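Help wanted: sorting and packing table, Thursdays plus one more day

Hi, I'm Dzintra Kivi, and I run the little packing room at Dzene in Brilldale. We put together mixed boxes that go out to homes around Gatenstead – part fruit, part household bits and pieces, all in one box – and I need another pair of hands at the table starting in October. I've been doing the sorting mostly by myself since spring, with Ona Lill covering the door and the phone, and we've grown past what two people can do before lunch.

Last year we sent out 2,701 boxes. This year we're already at 3,458, and people keep signing up! I love it, but my feet don't.

So what would you be doing? Crates come in first thing, and they come in mixed. That's how our suppliers in Tristitz load them and I've given up arguing. You might pull out a bag of apples, then a stack of dishcloths, then oranges, then string and glue and who knows what. Your job is to get all of that out onto the table and sorted into baskets, fruit in one and the household stuff in another, so that whoever is packing can grab what they need without digging. After that you switch over and pack for a while, and then you go back to sorting. We trade off a lot. I find an hour of one thing is plenty.

Our setup is very simple and you'll have the hang of it in one morning. Wicker-style baskets, a plain white table, and paper labels I write out in marker. I did try a nicer printed set once and they went missing inside a week, so we're back to paper and I'm fine with it.
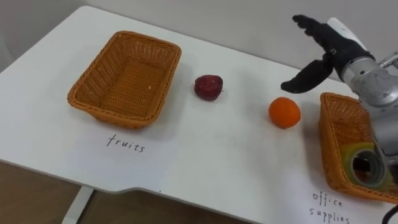

The sorting table, with an apple and an orange still to go in the "fruits" basket.

You don't need any experience. I'd much sooner have someone who likes handling fruit gently than someone who has worked in six warehouses. Apples bruise if you drop them in, even from a few inches, and a bruise you can't see at ten in the morning is a brown patch by the time the customer opens the box. So we set them down. Oranges are more forgiving but please don't toss those either (I can hear it from the other room). If a piece looks soft or has a split in the skin, put it aside and show me. We don't send it and we don't throw it out without a look, and a lot of it goes home with whoever wants it. Ona makes marmalade. You will be given marmalade.

The household side is easier on the nerves. Tape, sponges, candles, matches, that kind of thing. The one rule I'm strict about is that nothing from that side travels loose next to the fruit, so it gets its own paper bag inside the box. Soap next to pears is a mistake I've only made once.

Hours are 8 a.m. to 1 p.m. on Thursday, which is our big day, and one other weekday morning that we can pick together. If you have school drop-off and need to start at 8:30, tell me and we'll work it out. There will be some extra mornings before the holidays if you want them, and no hard feelings if you don't.

The pay is the same hourly rate I pay everyone at the table, and I'll tell you what it is when we first talk, before you go to the trouble of coming in. You get paid for your trial morning too. You also get a box to take home every week.

A few practical things. You'll be on your feet for most of the shift, though there's a stool and I use it plenty. The full crates can weigh 30 pounds, and if that's too much for you, say so and one of us will lift them – I don't want anybody hurting their back over clementines. You'll need to be able to read my handwriting, which people tell me is thin but clear. The room is kept cool for the fruit, so wear a sweater. We usually have the radio on and we take turns choosing the station, and Ona's turn is always opera.

Folks who are coming back to work after a long break are very welcome, and so are retirees and students. If English isn't your first language that's no problem at all. It wasn't mine.

To apply, please don't send me a long resume. A short note is perfect: who you are, which mornings you could do, and when you could start. Drop it in the mailbox by our side door or call extension 711 and leave a message with Ona, who will pass it on. Afternoons are best for calling, since mornings we've got our hands full. I'll get back to everyone, even if it takes me a few days, and then we'll set up a trial morning so you can see if you like us.

If you know somebody who'd be good at this but wouldn't think to apply, please pass it along. That's how I found Ona!

Dzintra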